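Three weeks with a foster greyhound and I'm hooked

I've wanted to foster for ages, and in December we finally did it. The rescue rang at breakfast, asked if we could take a big brindle boy off the track, and by lunch Lamont was standing in our hallway looking at the floorboards like they were ice. He would not budge! We ended up laying yoga mats all the way to the kitchen (very stylish) and he tiptoed along them one paw at a time.

He's 4 years old and had never lived in a house, so everything is new. Stairs, mirrors, the telly, the neighbour's cat on the fence. The kettle sent him behind the couch for the first few days and now he doesn't even lift his head.

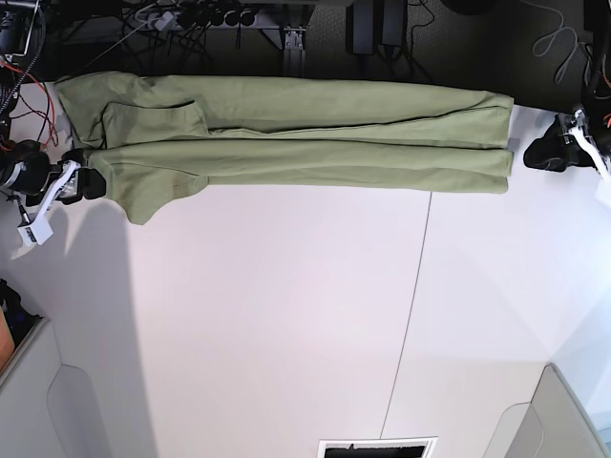

Posted by Skusto

Food has been the fun part. He came to us a bit light, so he's on 400 grams of kibble a day, split over two meals, with a spoonful of sardines on top at dinner. He's put on more than a kilo and his coat is already so much softer! I did buy a slow feeder bowl, which he solved by flipping it over and eating off the tiles.

Walks are short and early, before it warms up. We're out the door by 7 and he does a lovely loose-lead amble to the oval and back, with a long stop at every single bottlebrush. Then he sleeps. I knew greyhounds were lazy but I had no idea a dog could sleep that much, upside down, with all four legs in the air.

If you've been thinking about fostering, ring your local group and have a chat. Ours paid the vet bills and lent us a crate, a coat and a muzzle. Lamont's meeting a family from Valgate next, and they've got another grey at home. I've already started packing his blankets, and I've asked for photos.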